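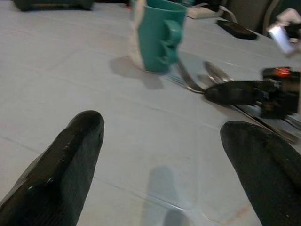 マグカップとフォーク、スプーンのまわりで作業中。手首のカメラから

水野ロボット講座 よくある質問

学生の課題制作コース(土曜クラス)について、説明会やメールでよく届く質問をまとめました。回答は担当の小堀が書いています。宣伝用のページは別にあるので、期待をふくらませたい方はそちらを先にどうぞ。

講座を終えると、ロボットが家事をしてくれるようになりますか

なりません。説明会でいちばん多い質問なので最初に書いておきます。課題では台所にあるような食器や容器を扱いますが、扱うことと家事をこなすことの間にはかなりの距離があります。食器を決まった場所へ移す動作がある日うまくいっても、翌週に照明の向きが変わっただけで外すことがあります。動画サイトで見かける滑らかな映像と比べてがっかりする方が毎期いますが、ああいう映像を見るときは、何回撮ったうちの1回なのかをまず疑ってください。

プログラミングの経験は必要ですか

Pythonのファイルを開いて、どこに何が書いてあるか見当がつく程度で足ります。「未経験でも大丈夫」と書きたいところですが、まったくの未経験で参加した方は、最初の3回をほぼ環境構築に使っています。それでもよければ歓迎します。事前に自習用の資料を送りますので、少なくとも一度は最後まで目を通してください。

AIが学習するなら、人間は見ていればいいのでは

そう思って来る方が多いのですが、前期のDradix班は575回分の動作記録を集め、そのうち178回分を捨てました。途中でカメラの設定が変わっていた、課題の手順が人によって違っていた、といった理由です。捨てるかどうかは一本ずつ再生して決めます。班長だった八木翔太さんは、学習にかかった時間より再生にかかった時間のほうが長かったと報告書に書いています。見ているだけ、という意味では合っているのかもしれません。

手首のカメラは本当に必要ですか

私は最初、要らないと思っていました。いまも半信半疑です。頭の高さのカメラだけでは指先と物の隙間がわかりにくいというのが賛成派の言い分で、これはもっともです。一方で、動いている間の映像はぶれますし、近くにある指が視界のかなりの部分を占めます。カメラを増やせば成功率が上がると言う人には、増やす前の数字を見せてもらうようにしています。

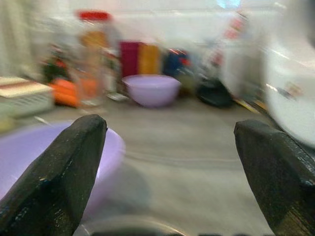
手首カメラの映像。手前と奥に薄紫のボウル

ぶれた画像は削除しますか

一律には削除しません。動作中の映像なのですから、ぶれは当然入ります。きれいな静止画ばかりで評価すると、本番との差が開くだけです。手前のボウルがこのくらい流れていても、奥の同じ色のボウルと取り違えずに扱えるかどうか、そちらを確かめるほうが先です。ただし、画面の大半が何なのか人間にもわからない区間が長く続く記録は外します。どこからを「長く」とするかは班ごとに決め、決めた基準を必ず記録に残してください。あとから基準をゆるめて成績を良くした班が過去にありました。

大会には出られますか

Prustura学生競技会の卓上作業部門に、希望した班が参加できます。競技会の結果を講座の評価には使いません。当日の机の高さや明るさは主催者が決めますし、持ち時間も短く、一度の成功や失敗でわかることは限られています。昨年入賞した班の方法が優れていたのか、運が良かったのか、私にはまだ判断がつきません。本人たちにもそう伝えました。細田ひよりさんの班は、同じ課題を学内でやり直した結果も並べて発表していました。私はこちらのほうを高く買っています。

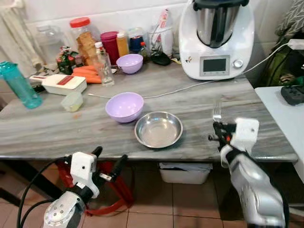 課題の難しさは、見学に来た方の予想とたいていずれます。ボウルのような大きなものは大変そうで、フォークのような小さなものは簡単そうだと言われるのですが、細い食器は持つ位置と向きが少し違うだけで、その先の動作がすべて変わります。歯を上にして立てたまま右のグリッパーで保持し、すぐ左には縁の広いステンレスのボウルがある、という状態を考えてみてください。ここから入れるのか、置くのか、持ち替えるのか、課題文に書いていなければ学生ごとに違うことをします。「フォークを片付ける」の一文で済ませた課題書は差し戻しています。開始の状態と終了の状態を、ほかの班の人が読んで再現できるように書いてください。

台の上にはもっと物を減らしたほうがよいのでは

減らせば成功率は上がります。上がった数字を何に使うのかが問題です。人参や瓶や袋が並んだ台で動かないものを、何もない台で動いたと報告されても困ります。初回だけは物を減らして構いませんが、報告書には減らしたことを書いてください。光を反射する金属の器や透明な容器を「難しいから」と黙ってどける班が多いので、ここは特に厳しく見ます。

成功率は何パーセントあれば合格ですか

合格点は設けていません。数字だけ聞かれても、試行回数と失敗の数え方がわからなければ何も言えないからです。「9割成功」と書いてあって、よく読むと10回しか試していない、という報告書は珍しくありません。失敗した回の記録を消さずに提出した班は、成功率が低くても減点しません。

市販の制御ソフトを使ってもいいですか

構いません。Bultmontを使う班が多いようです。講座として推奨はしていません。画面に「完了」と出ることと、物が目的の場所にあることは別の話なので、どのソフトを使う場合も終了時の確認は人の目で行ってください。

費用と時間を教えてください

教材費は2000円です。交通費と競技会の参加費は含みません。授業は土曜の13時から16時までですが、16時に終わった期を私は知りません。片付けまで含めて17時を過ぎると考えておくのが安全です。アルバイトを夕方に入れている方は、申し込みの前によく考えてください。

英語はどのくらい使いますか

技術指導のリドワン・ソパクアさんとのやりとりは日本語でも英語でもできます。関連論文は英語のものが中心です。翻訳ツールで読んでもよいのですが、実験条件の欄と付録だけは原文で確かめてください。概要に書かれた立派な数字の条件が、付録に小さく載っていることがあります。

就職に役立ちますか

わかりません。修了生の進路は集計していませんし、仮に良い結果が出たとしても、もともと意欲のある人が集まる講座なので、講座のおかげとは言えないでしょう。面接で話す材料にはなった、と教えてくれた修了生はいます。

見学はできますか

授業のある土曜の14時以降にどうぞ。前日までにメールをいただければ席を用意します。作業中の腕の可動範囲には入らないでください。機材についての質問は武田が、申し込みについての質問は小堀がお答えします。次期の募集は7月に始まります。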